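Start-of-episode rules for handheld gripper demos — where do you draw the line?

Manipulation Data forum > Collection practice

lradu_bench
Posted Apr 14, 2018

We are rewriting our collection guide at the Bestville site and I would like opinions before it goes to the operators. The guide covers single-object tabletop work with the handheld gripper. Version one was written by Viorica Radu and it is four pages. The part that causes arguments is section 2, start pose.

Current wording:

2.1 One object on the table. Nothing else within reach of the fingers.
2.2 Object at rest before recording starts.
2.3 Fingers in view, not touching the object.
2.4 Approach direction is the operator's choice.
2.5 No start closer than one finger width to the object.

We audited 1,227 episodes against this. 67 failed on 2.5 and nearly all of those were long thin objects: toothbrushes, markers, spatulas. My question is whether 2.5 is worth keeping. Typical case below. 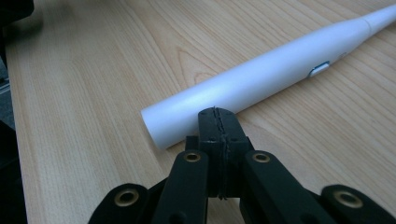
Electric toothbrush, start pose under review. Finger block nearly touching the handle end.

Under 2.5 as written this gets rejected. Under 2.3 alone it passes. The two reviewers who looked at it disagreed, and I would rather fix the rule than the reviewers.

tolerance_stack
Reply 1

Keep 2.5. If the fingers start that close there is almost no approach in the episode, and the approach is where the policy learns to line up. You would be paying an operator for a grasp with the first half removed.

Also, the brush neck runs out of view at the top. Your guide has nothing on that. Ours does: the whole object must be visible in the first second. It is a dull rule but it removed a lot of arguments.

orisdale_ops
Reply 2

Disagree with reply 1 on both points.

Close starts are useful as long as they are a minority. A deployed arm will stop short, drift, or be re-triggered next to the object, and it has to have seen that. We had 900 episodes with a forced standoff and the policy would back away from anything it found near the fingers. It had never been near an object without having traveled there first.

On full visibility: with a camera mounted on the tool, long objects leave the view as you get close. A rule that says otherwise only teaches people to start high and far every time. Then your start poses all look the same, and that is a worse fault.

tolerance_stack
Reply 3

"As long as they are a minority" is not something an operator can check at the table. A rule in the guide has to be decidable from one episode. Mix is a scheduling problem.

lradu_bench
Reply 4

Agreed on decidable. That is the complaint about 2.5 too, though. "One finger width" gets read as the width of the fingertip by some people and the width of the whole block by others.

L. Stelmakh
Reply 5

Lesia Stelmakh, Skillo. We went through this in October and ended up splitting the rule by task type:

a) Grasp-from-rest tasks: minimum standoff, stated in millimeters, with a gauge block at each station. Operators set the gauge down, position the tool, take the gauge away, start.
b) Recovery tasks: start anywhere short of contact. Tagged at collection time. The schedule decides how many are run.

The same pose can be a reject in (a) and a pass in (b). Reviewers look at the tag first. Disagreement between reviewers mostly went away, apart from untagged episodes, which we reject without discussion.

One thing I would question in the picture is the approach, more than the gap. The block is pointed at the end of the handle. For a cylinder lying flat, is an end-on grasp what you want? If the task sheet says to pick it up for handover, I would expect the fingers to straddle the body further along. 2.4 leaves this open and I think it should not.

orisdale_ops
Reply 6

I'd leave 2.4 alone. Operators pick odd approaches and some of those are good. Fix the grasp region if the downstream task needs it, leave the direction free.

L. Stelmakh
Reply 7

Fine with grasp region. It is easier to write down than an angle.

pkt_liyanage
Reply 8

Separate issue: 2.2 should mention powered objects. A toothbrush with a button on the side can be switched on by a finger during the grasp. At Liyanage we treat it the way we treat tools with a trigger — battery out or discharged, noted on the object card. We lost 47 episodes to a shaver before somebody wrote that down.

Also specify which way the button faces at start, or specify that it is to be varied. Silence gets you button-up every time.

tolerance_stack
Reply 9

Seconding the object card. Still against dropping the standoff for the default task, but I can live with the split in reply 5 if the tag is mandatory.

lradu_bench
Reply 10

Draft for version two:

2.2 Object at rest and unpowered. Power state on the object card.
2.3 Fingers in view, no contact at start, all task types.
2.4 Approach direction free. Grasp region given on the task sheet where it matters.
2.5 Grasp-from-rest: standoff set with the gauge. Recovery: no minimum. Tag required, untagged is a reject.
2.6 Orientation of buttons and switches varied between episodes.

Full visibility is not in. I will put it to Viorica as an open item along with the gauge size. The 67 rejects stay rejected for now because none of them carry a tag.

orisdale_ops
Reply 11

I would re-review those with a retroactive tag before throwing them out. Otherwise the draft works for us.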